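Call for Participants: The Kulwood Kitchen Diary

Do you know what your household eats in a month? We mean all of it, including the crackers over the sink and the yogurt that went out with the trash. We'd love to find out, and we're looking for 95 households in Kulwood and Jullar to help us.

The Kitchen Diary is a study of everyday food at home: what gets bought, where it gets kept, who eats it and what gets thrown away. We ran a small trial in May with 17 households and ended up with 579 pages of handwriting, grocery receipts and one very good recipe for bean soup. It was so much fun to read that we decided to do the whole thing properly.
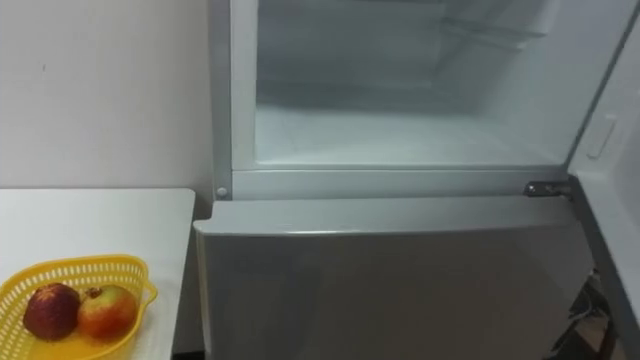 You don't need to be a good cook. You don't need to eat well, either! Frozen dinners, takeout, cereal at midnight – we want it the way it really happens. Please don't clean up your habits for our sake.

What you'll do: keep a paper diary for four weeks. Write down what comes into the kitchen and where you put it, then what you eat and what you toss. Most people in the trial spent ten minutes on it after supper. We'll also ask you to look through your refrigerator and cupboards once a week and fill in a one-page sheet. Fruit has its own section this time, because people store it in all kinds of places and we didn't leave nearly enough room for that in May. 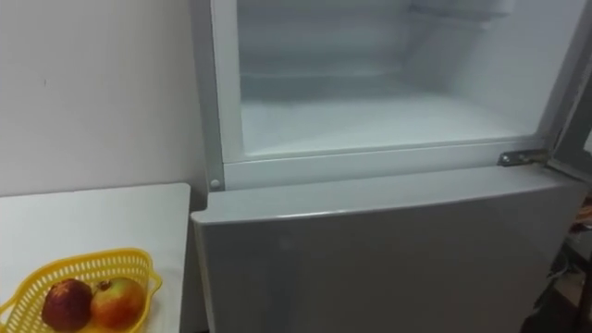
Refrigerator with the upper compartment open, fruit basket on the table at left.

Who can join: anyone 18 or over who lives in Kulwood or Jullar and does at least some of the food shopping. Single people, big families, roommates and retired couples are all welcome. We're short on households with night-shift workers and would be really happy to hear from you. One diary per household, please, though everybody at home can write in it (kids' entries were some of our favorites).

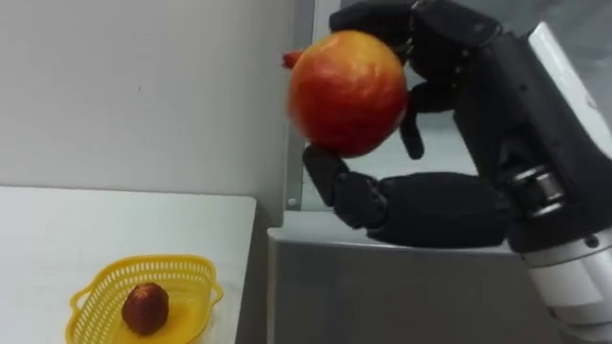

I thought I'd be bored by the second week, and instead I was arguing with my sister about whether a pomegranate counts as one snack or three, read a note tucked inside one of the May diaries. We still haven't settled it. Write down whatever makes sense to you.

What you get: a $30 grocery voucher when you hand in the diary, a copy of the final booklet, and an invitation to the potluck at Watness Hall. Names and addresses are kept apart from the diaries, and nothing in the booklet will point to your home. You can stop whenever you like.

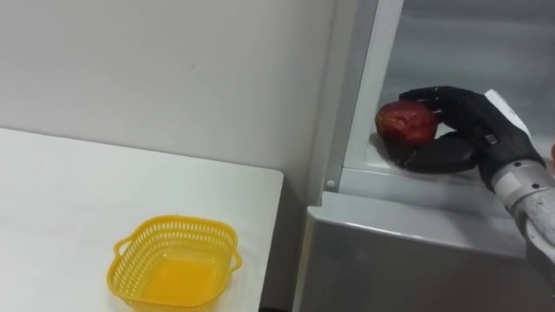
An empty fruit basket beside the refrigerator.

How to sign up: pick up a form at Watness Hall or at the Wolde Street library, front desk. Fill in both sides and drop it in the box at either place by August 31, 2006. Diaries go out the week after. If you'd like a large-print diary, check the square at the bottom of the form.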